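4.2 Segmenting two-handed desk work

Most of our trouble with the Kun planner came from a place we didn't expect, and it wasn't the motion side at all. The planner takes a list of labeled steps (grasp, hold, bring together, release) and turns it into trajectories for two arms. It's happy as long as the list is clean. So the real question for this section is how we get a clean list out of head-view video of people doing fiddly things at a desk, and I'll say up front that we went through three versions of the segmenter before we liked one.

The first version ran a single label track per clip. One hand, one verb, done. That's fine for pick-and-place, and it had done well on our older Tevville recordings, where people mostly moved one thing at a time. It falls apart as soon as the two hands have different jobs. In Figure 3 the left hand has a small clear cup of pale yellow liquid up off the desk while the right is holding something small and yellow against the surface, and a single track has to pick a winner.

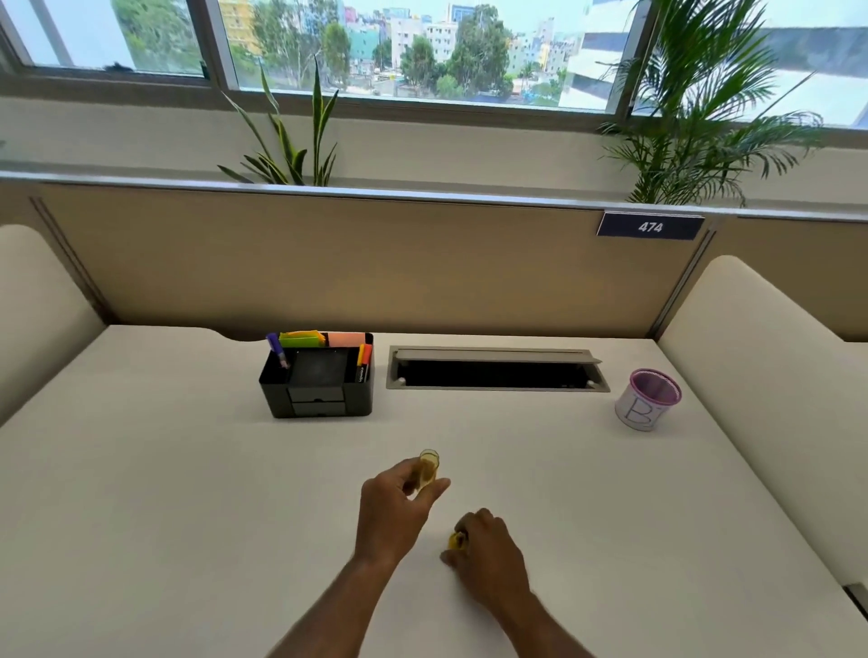

Figure 3. Left hand and right hand with separate objects, one lifted and one at the desk surface.

Two tracks won't save you if they can't talk to each other, was Anitha Iyengar's comment on our first draft, and she wanted to know how the planner would ever learn that one hand is waiting for the other. Fair point! Our second version had exactly that hole. It gave each hand its own labels and its own boundaries, and the planner then treated the two lists as if they belonged to two different people. In simulation it would cheerfully release with one gripper before the other one had closed.

Lunis, the version we kept, adds a third track that we call the coupling track. It has only three values: apart, near, and joined. We compute it from fingertip distance plus a small learned head that looks at the crop between the hands, and the segmenter isn't allowed to place a release boundary inside a joined span unless the other hand has a hold label at the same moment. That one rule did more for us than any change to the network (I was a little annoyed by this, having spent most of June on the network).

The hard case for coupling is when the fingers of both hands meet, pinched together around one small thing, as in the second panel.
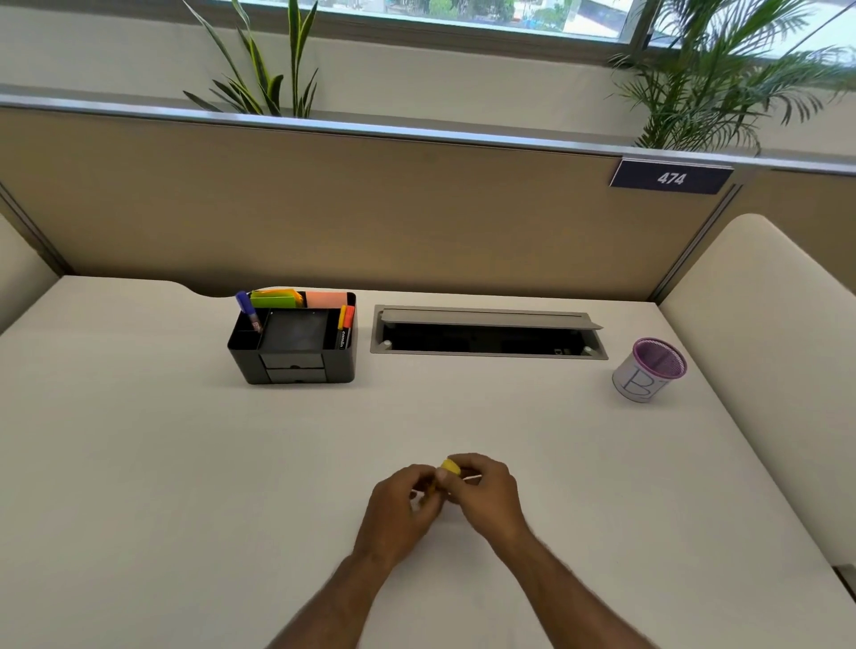
Fingertip distance alone calls that joined, and it would say the same if the hands were just resting against each other, so the learned head has to carry the decision. We trained it on 1,299 hand-labeled spans and held out another 100 for tuning the threshold. Thin parts are still its weak spot. A strand or a slim stick gives the crop very little to go on, and we ended up smoothing the head's output over a window of up to 20 frames — longer windows started swallowing the short releases. The Plirkport arms run with the same window, and we haven't tuned it separately for them.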